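The owner of Pledum, a seven-table bakery in Zistbridge, laughs when I ask how she learned to bake rye. "Badly, for 4 years!" she says. Now she sells 800 loaves a week, and people line up for the dark one she calls Siltari.

"I just love the smell of a sour starter – it's like apples and wet grain," she says, already reaching for a slice to hand me.

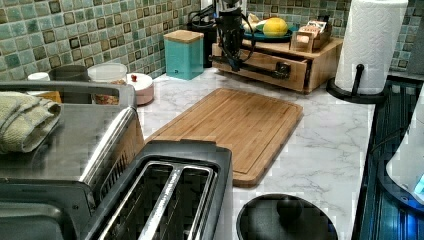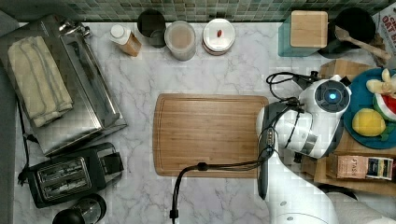
She wants home bakers to slow down. "Leave the loaf alone overnight, then cut it thin," she says. In August she starts a seeded version, and she's already talking about the caraway.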